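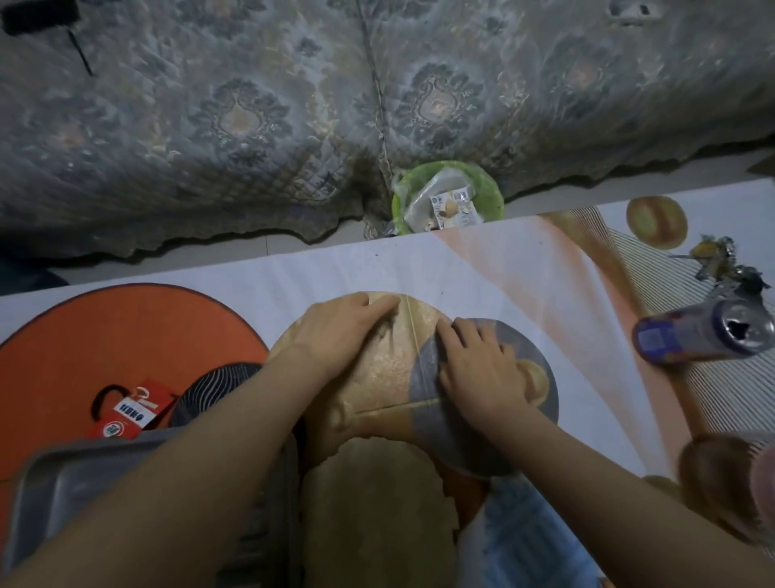
Hands at work on a bread-patterned disc, one of the household recordings gathered for Stiltier's learning system.

The robots of the future will, we are assured, fold our laundry and put away our shopping. Before that, somebody has to show them how people fiddle with things at a table, and Stiltier is paying 35 households to do the showing.

The company began collecting recordings in July for a system it calls Huanca, which is meant to learn handwork by watching a great deal of it. Those taking part put on a head-mounted camera, sit down wherever they normally sit and get on with something using both hands. Pressing, smoothing, pinching and straightening are all in demand. So is mess. The instructions ask people not to tidy up first, a request that has met with very little resistance.

"We had 260 hours from our own workshop and every table in it was white and bare," said Aoi Higuchi, who runs the collection. "The system became extremely good at white bare tables."

The home recordings come with drink cans on their sides, crumpled wrappers, bedding in the background and patterned table coverings. Soft and printed things are a particular headache. A person knows at once that a picture of a bun is a picture, and where the cloth ends and the round thing lying on it begins. Huanca has been known to try to pick up the picture.

Each session lasts up to 100 minutes, with breaks, and is then cut into short clips and labelled by a team of 8. Katsuhiko Hoshino, who leads the labelling, said the longest argument so far had been over the difference between "pat" and "press". It took up most of an afternoon and was settled in favour of "press" – for now.

Stiltier says faces and voices are removed before the clips go any further, and that households can withdraw a recording at any point before labelling starts. A second round, with more kitchens and fewer bedrooms, is planned once the first batch has been checked.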